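I've been selling the Skemo roll-top pannier out of our little club store since August, and I still get the same few questions every time someone picks one up. So I've put the answers on one page, with my own opinions mixed in (sorry, you can't have one without the other!).

## Skemo roll-top pannier, single

It holds 32 liters with the top rolled down three times, and a bit more if you cheat. I've ridden mine from my front door to Dresisholm and back, mostly in rain, with a sleeping bag, a stove and far too many socks inside. It weighs 1535 grams with the shoulder strap on. I leave the strap at home and don't miss it.
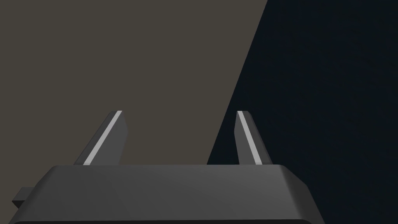
*Matte charcoal gray, beveled corners*

The hooks fit rails up to 11 millimeters thick. If your rack is skinnier than that, push in the little plastic inserts that come in the pocket. Please do this! A loose hook rattles on every bump and you'll want to throw the whole thing in a ditch by lunchtime.

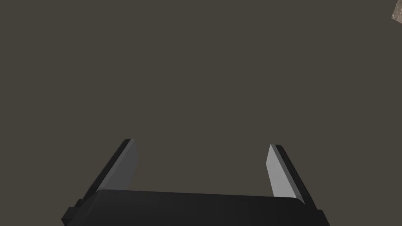

*2 min read*

### Which rack should I get?

I use the Gestatton rear rack and I'm very happy with it, though the bolts that come with it are too short if you also run fenders. Ask me for the longer ones, I keep a jar of them behind the counter. The Zalewska rack is prettier and bolts on faster, but the lower rail sits high and my heels hit the bag when I pedal. I've got big feet, so you may be fine.

### Washing it

Cold water, a soft brush and a drop of dish soap. Don't put it in the machine, the coating will peel along the roll and then you've got a very nice leaky bag. Hang it upside down with the top open and give it a whole night. 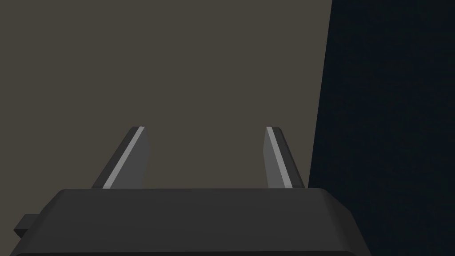

*Dark charcoal, softly beveled corners*

### Price and pickup

It's 400 for a pair, hooks and inserts included, and I'll happily sell you just one if you only carry a lunch and a jacket. Spare hooks are in stock, spare straps are on order. Bring your bike along when you pick up and we can set the hooks on the spot – it takes a few minutes with a hex key and saves you fiddling with it at home.
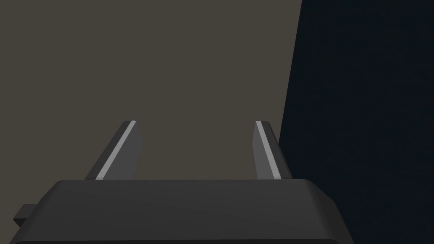
**Dresisholm Touring Club, Gear Store**

Returns are easy as long as the bag hasn't been out on the road. Muddy ones I can patch but can't take back. Patches are free for members, and I'll show you how to glue one yourself if you'd like to learn.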